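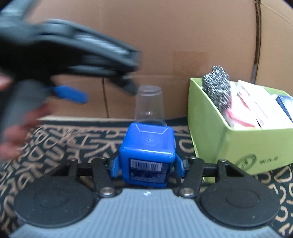 Fig. 1: Hand-held gripper with the blue cap between its finger tips, clear cup on top. Second gripper coming in from the left.

Group report, robotics module, visit to the Liltico open day, April 28, 2023
Habibur Khan, Nidia Montoya, Kári Mikkelsen

1. Why we went
Our project is on grasping everyday objects and up to then we had only read about it. Wanted to see how people do it by hand before a robot has a go. Remo Sartori from Liltico did the demonstration, session lasted 20 minutes, then questions.

2. What we saw
All done on the floor, on a rug, with cardboard boxes behind and to the side. Fig. 1 is the stacking part. The blue cap is square, more like a small cube, and the clear cup sits on it upside down. Two grippers in use, both hand held. The one nearest has two small blue finger tips which do the actual holding, the other one has a blue trigger by the handle. You feel the object through the handle a bit, more than we expected.

A green box on the right had other things in it, a steel wool scrubber and some packages. Kári asked about the scrubber. Remo said steel wool is horrible to grip because it squashes and then snags.

3. Our turn
We got 4 tries each. Nidia best by a long way. Habibur squeezed too hard at first, the cup tipped over twice. Main thing learnt: come in slowly and level, dont grab from the side. Clear plastic is hard to judge for distance, even for us.

4. Questions
Asked how many recordings they need for one task. Remo said 890 for the last one, of which 74 were thrown out, mostly for going too fast. Asked if the rug pattern matters. He thought a busy floor was better then a plain one but had no numbers for it.

5. For our own project
- use a cup and a square base as first test
- practise before we record anything
- write down failed tries as well, we forgot to do this on the day
- ask Wálter Huaranga about lab space for June

Section on costs still to come, Habibur has the notes.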